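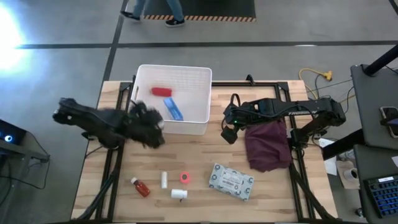
Product Review: Briltetti Storage Bin, White
Reviewed by Higinio Magaña, Facilities and Supplies
Mon 25 July

The Briltetti bin was assessed as a replacement for the cardboard trays now used to sort small toiletries and packaged goods at the Hostness residence. It is a rectangular white plastic bin with rounded corners, a raised rim and a narrow handle slot.

Capacity is generous for the intended use. Small bottles and tubes collect at the bottom and are easily reached from above. Tall bottles do not stand reliably unless the bin is fairly full, and staff are advised to lay them flat.

The bin wipes clean with a damp cloth, although powder gathers in the fine texture of the walls and has to be brushed out. The rim is comfortable to grip. The handle slot is less so, and staff with large hands preferred to carry the bin from underneath.

Two units were in use for 25 days. Neither cracked or bowed. A label holder would be welcome, as adhesive labels lifted at the corners within the first week.

Rating: Recommended for shelf and tabletop use. Not recommended for stacking.

Purchase requests should be addressed to Abundio Ledesma.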